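首页 | 测评 | 硬件 | 方法与复现 | 读者来信 | 订阅

Kekine 网格采样法测评：82% 这个数字该怎么读
2020-10-29　Clirnby 方法与复现栏目

Malý 实验室的 Kekine 从年初起就有人推荐给我，推荐语大同小异：双臂操作的示范数据总是采得太随意，Kekine 给了一套纪律，照着做，同样的网络结构，成绩就上去了。配套的软件包叫 Zundora，负责布置物体、记录轨迹、切分数据和跑测试。我从一月读到预印本，断断续续用到现在，算是把该踩的坑踩了一遍。这篇只谈方法和结果，安装过程略过，文档写得够清楚了。

先讲它主张什么。桌面用胶带分格，每次示范之前由程序指定物体落在哪一格、朝向哪边，操作者照摆，然后遥操作完成任务。采够一轮之后，程序统计各格的覆盖情况，把薄弱的格子补上。训练部分是很普通的行为克隆，输入为固定机位加两路腕部画面，输出关节目标。作者在摘要里写，改进全部来自采样，网络没有动过。这句话我起初很喜欢，后来越看越觉得要打折扣。 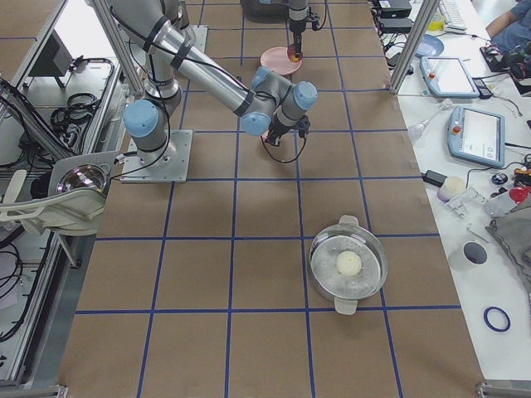
采样覆盖率是 Kekine 的核心指标，定义却相当粗。一个格子只要被物体中心点落到过规定次数，就算"覆盖"，至于物体在格子里偏左偏右、旁边还有什么东西，一概不管。拿蒸锅这一类任务来说就很别扭：牛皮纸上的蓝色胶带格子，边长还不如锅的直径好使唤，那口带两个白色提环的不锈钢锅往桌上一放，中心点算在哪一格都有点勉强，而里面蒸屉上的馒头又偏在一边。真正决定夹爪能不能夹到的是馒头相对锅的位置，程序记下的却是锅相对桌子的位置。我翻遍了配置文件，没找到给容器内物体单独登记位置的字段。作者在附录里用一句"由操作者自行随机化"带过，等于把最难的那部分又交还给了人手。

再说结果。论文的主表报告 82% 的成功率，基于 300 次测试，训练集共 3,566 条示范。300 次听起来不少，可是测试起始位置只有 12 格，而且这 12 格全部出现在训练采样的计划里。换句话说，这张表回答的问题是"在见过的格子上重复摆放，策略有多稳"，标题里写的却是"空间泛化"。要谈泛化，起码应当留出几格从不采样，专门用来测。补一组这样的实验并不贵，数据和脚本都是现成的，我想不出为什么不做。

对照组也让人不放心。作者拿来比较的"自由采样"数据，条数相同，可操作者是同一批人，先采自由组，再采网格组。遥操作这件事，练过和没练过差别极大，后采的数据动作更干净、停顿更少，模型学起来自然省力。这里面有多少是格子的功劳，有多少是手熟的功劳，主表看不出来。附录给了每条示范的平均时长，网格组确实更短，作者把它解释为"任务结构更清晰"。我觉得更朴素的解释还没有排除。

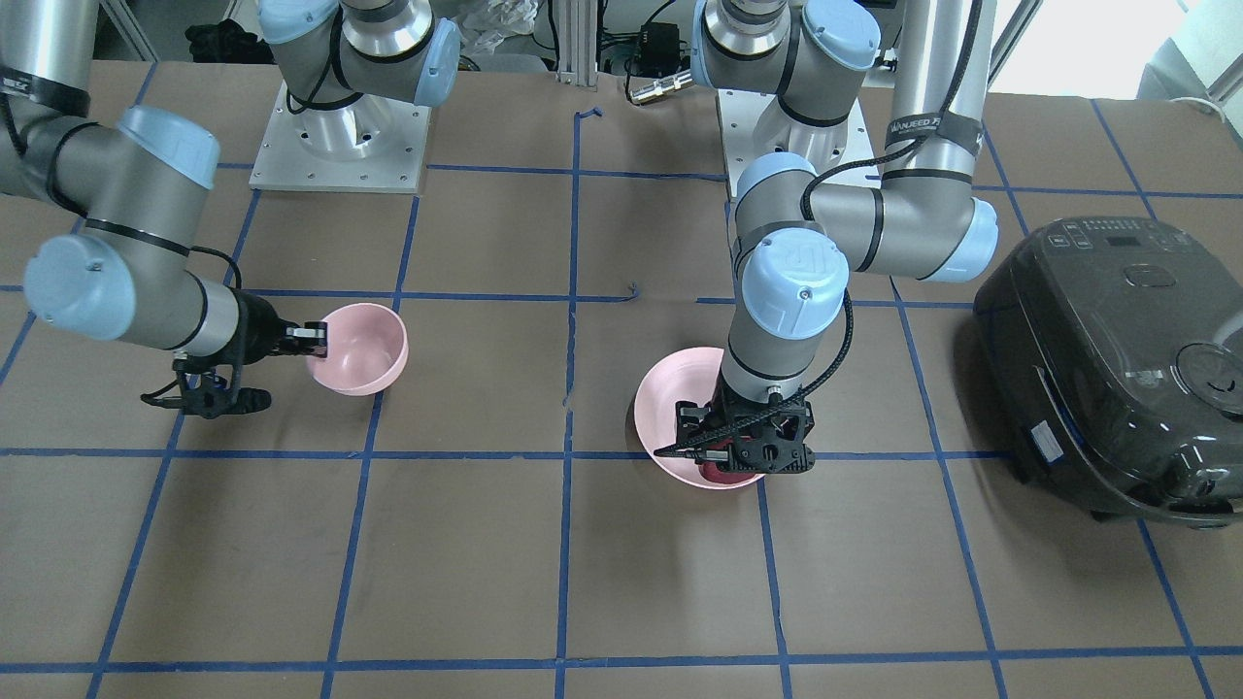

还有一个细节容易漏掉，就是成功的判据。主表里"成功"的意思是最终状态正确，中间碰歪了、夹了两次、另一只手臂在一边等了半天，都不扣分。对双臂任务来说，这样算会把协调上的毛病全部藏起来。我用 Zundora 自带的回放工具看过公开的测试录像，有不少判为成功的片段，两臂其实是轮流干活，一只动的时候另一只停着。这种策略放在单臂机器人上，把时间拉长一些，多半也做得成。既然论文要论证双臂数据的采法，至少应该报告一下双臂同时运动的时间占比。轨迹文件里带着时间戳，算出来用不了一下午。

腕部画面的处理是我意见最大的地方。格子线对人有用，摆东西有个准头；但它同时也进了镜头，饱和的蓝色，在浅色桌面上格外醒目，是再好不过的定位标志。网络完全可以偷懒，靠胶带交叉点和胶带上的褶皱来判断自己在哪儿，对物体本身只学个大概。手贴的胶带每一处接头都不一样，几乎等于给每个格子写了门牌号。论文里没有去掉胶带再测的实验，一次都没有。Zundora 倒是提供一个"遮蔽标线"的预处理选项，默认关闭，文档里注明"可能影响性能"，影响多少没说。 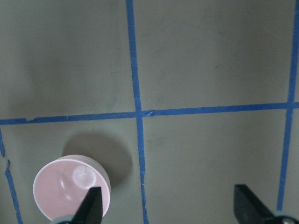 Reginald Ostrowski 读完初稿后不同意我的这个判断。他的理由是，行为克隆在这种规模的数据上本来就会抓住一切能抓的线索，桌子边缘、灯光投下的影子、底座的安装板都算，单独挑胶带出来批评不太公平；况且大部分工位本来就是固定的，线贴在那里不撕，策略依赖它也没什么坏处。他还提醒我，遮蔽处理会在画面里留下不自然的补块，成绩下降未必说明网络原先在看胶带。

后一点我接受，所以别拿遮蔽选项当证据，老老实实把胶带揭掉重测才算数。前一点我只能同意一半。工位固定当然可以，那就把结论写成"固定工位上的采样规程"，读者各取所需。现在的写法会让人以为换张桌子也照样灵。我自己换过一次桌面，没有重新训练，结果差到我不好意思列表，何况我的测试次数太少，列了也不该有人信。

说了这么多不满，也得承认 Kekine 有几样东西确实顺手。程序指定位置之后，操作者不会总把碗摆在自己最舒服的那一块，这个毛病我以前采的数据里到处都是。补采建议也比较克制，不会没完没了地要你再来一轮。最有价值的是失败标注：每条作废的示范都要求选一个原因才能跳过，时间长了就攒下一份难得的清单。比如夹碗沿，手指压在边缘上、碗身倾着，内壁朝着腕部镜头，此时画面里有一大块是光滑的粉色曲面和反光，能提供给网络的纹理很少。这类样本按桌面格子怎么统计都看不出稀缺，只有按接触状态分类才会暴露出来。可惜 Zundora 收集了标注，却没有把它接到补采逻辑里去，两套东西各走各的。

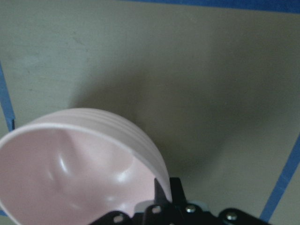

适合谁用，不适合谁用

工位长期不动、任务只有一两个、采集人员经常更换的团队，可以直接用。它能让不同人采的数据长得像一些，这在实际工作里很值钱，哪怕论文里的提升有一半是水分。

想拿它做泛化研究的，我劝先自己改三处。留出从不采样的格子；自由组和网格组交替着采，别一前一后；训练完揭掉胶带再测一遍。第三条最麻烦，因为揭完还得重贴，贴回去的线和原来对不上，旧数据还能不能混用又是一个问题，所以最好放在整个项目的末尾做。

任务里有容器套物体的，目前别指望它。等配置文件能登记相对位置再说。我给 Malý 实验室的公开邮箱写过信，问了留出格子和去胶带两件事，对方回复说下一版会考虑，没有给时间。

几个使用上的零碎

切分数据时默认按采集顺序切，验证集因此全是后期的示范，数字会偏好看，记得改成按格子随机。回放工具两路腕部画面的左右标签以机器人自身为准，从对面看桌子的人很容易弄反，我就为此白查了半天夹爪的接线。失败原因菜单里的"其他"一定要填备注，空着也能存，但过一个月没有谁记得当时出了什么事。

评分：采集规程值得借鉴，实验结论暂不采信。新版如果补上去胶带的对照，我会重测主表那一项，并在本栏更新。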